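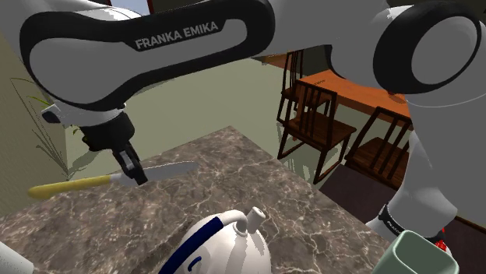 5. Preparing the worktop and the first pick

5.1 Purpose of this section

This section covers the preparation of the Idora worktop scene on the computer, the matching of that scene to the real bench, and the first pick of a long item. It applies to members building at home and to members using the Llewellyn bench in the Nerkbridge shared workshop. Sections 3 and 4 (frame assembly and wiring) must be complete and signed off before any step below is begun.

The simulated scene contains a marble worktop with a small number of kitchen items on it, and a dining table and chairs behind. The arm in the scene is fitted with a two-finger gripper. Members whose own arm is of a different make should load the matching arm file, as described in section 2, before proceeding.

5.2 What is required

Computer with Idora installed and the worktop scene downloaded
Arm controller, connected but with motor power switched off
Clirken finger set, fitted and tightened
Steel tape measure and a spirit level
Masking tape and a soft pencil
Emergency stop button on its own lead, within reach of the person at the keyboard

CAUTION: Sharp items must not be used on the real bench during set-up. Knives and saw blades may be handled freely in the simulated scene. On the bench, use the wooden blanks supplied in the Clirken box until the checks in 5.6 have been passed.

5.3 Measuring the bench

1. Place the spirit level on the bench in both directions. Adjust the feet until the bench is level, then tighten the lock nuts.

2. Measure from the floor to the top surface of the bench. The scene is supplied with a worktop height of 84 cm. If the bench differs, write down the measured height for use in 5.4.

3. Measure from the centre of the arm base to the far edge of the bench. The supplied value is 693 mm. Measure in a straight line along the surface, not along the frame.

4. Mark the centre line of the bench with masking tape, and draw a pencil line along the middle of the tape.

5. Confirm that there is 800 mm of clear floor on every side from which a person may approach. Stools, bags and extension leads are to be removed from this area.

NOTE: The Llewellyn bench has already been levelled and marked. Members using it should check the height and leave the tape in place.

5.4 Entering the measurements

1. Start Idora and open the worktop scene.

2. Select Bench, then Size. Enter the height and the distance to the far edge. Both boxes accept millimetres only, so a height of 84 cm is entered as 840.

3. Press Apply. The worktop will be redrawn and the items on it will drop a short distance before coming to rest. Allow this to finish.

4. Open the list of poses. There are 11 supplied poses, beginning with Home and ending with Park. Run each one in turn at the slowest speed and watch the lower part of the arm for contact with the worktop.

5. If contact occurs, the scene will pause and the name of the touching part will be shown in the message bar. Return to step 2 and check the height. An error of a single figure is the usual cause.

6. Save the scene under a new name. The supplied file should be kept unchanged — it will be needed if the bench is ever moved.

NOTE: Changing the marble surface to a plain one has no effect on how the items slide. Surface friction is set separately, under Bench, then Contact.

5.5 The first simulated pick

A table knife is a suitable first item. It is long and thin, it lies low on the surface, and a poor grip shows itself quickly.

1. Move the arm to Home and open the fingers fully.

2. Choose the knife from the item list. Two coloured axes will be drawn over it. The longer axis should lie along the length of the knife. If it does not, select Swap axes.

3. Set the grip point. For a table knife, place it where the handle meets the blade. A point further along the handle will leave the blade hanging down when the item is raised.

4. Set the approach to Vertical. The fingers must point down towards the worktop, with one finger on each side of the item.

5. Lower the arm in small steps using the arrow keys. Stop when the finger tips are level with the item and still clear of the surface.

6. Close the fingers at low force. Wait for the Held light in the message bar before raising the arm.

7. Raise the arm slowly to the Carry height and hold it there while the view from the wrist is checked.

The wrist view is opened from the View menu and may be kept beside the main view for the rest of the session. It moves with the gripper, and the gripper's own parts take up a good deal of its lower portion. This is normal and no attempt should be made to crop them out, as the alignment check uses them.

CAUTION: Do not judge the distance to the worktop from the wrist view alone. A patterned surface such as veined marble can appear nearer or further away than it is. Read the height from the panel.

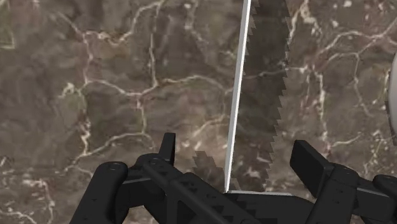

A held blade should be compared with the finger pads on both sides. With a saw blade, which is broader than a knife when turned, the view should be examined in two positions: once with the edge towards the wrist, and once after a quarter turn. In the first position the face of the blade may be drawn as a grey band through which the worktop can still be made out. Where this makes the outline hard to follow, switch the item to Solid under View, then Drawing. The setting affects the display only and does not alter the item's shape or weight.

Members should also confirm that the wrist can complete the quarter turn without the tip of the blade striking another item. Mugs and kettles standing near the edge of the worktop may be moved using the item list, or removed for the session.

5.6 Checks before motor power is applied

All of the following must be completed in one sitting. If the session is interrupted, begin again from the first check.

1. Repeat the simulated pick from Home to Carry until three picks have been made in succession without a warning.

2. Press the emergency stop with the motors off and confirm that the controller shows Stopped. Release it and confirm that the display returns to Ready.

3. Check by hand that both Clirken fingers are tight. Any movement at the base of a finger must be corrected before going further.

4. Place a wooden blank on the pencil line, parallel to the front edge of the bench.

5. Ask a second person to stand at the emergency stop. At home, where no second person is present, the remaining steps are to be left for another day.

6. Switch on motor power and run the saved pick at the slowest speed. Keep hands, sleeves and hair outside the marked area until the arm has returned to Park.

7. Record the result in the bench log, with the name under which the scene was saved.

CAUTION: If the real arm departs from the path shown on the screen, press the emergency stop at once. Do not use the pause key — it acts on the simulated scene and has no effect on the motors.

5.7 Common faults

The Held light does not come on.
The fingers have closed above the item. Open them, lower the arm by one step and close again.

The item swings after lifting.
The grip point is too far from the point of balance. Move it towards the heavier end and repeat from 5.5, step 3.

The wrist view is black.
The view has been opened before the scene finished loading. Close it and open it again from the View menu.

The real fingers meet the bench too early.
Check the height entered in 5.4 against the tape measure. On the Llewellyn bench, also check that the protective mat has been removed.

Members who cannot clear a fault should leave the arm in Park with motor power off and attach a yellow tag to the controller. Tagged equipment at Nerkbridge is inspected every Monday and must not be used until the tag has been taken off by the inspecting member. Section 6 deals with the placing of items and the use of the supplied rack.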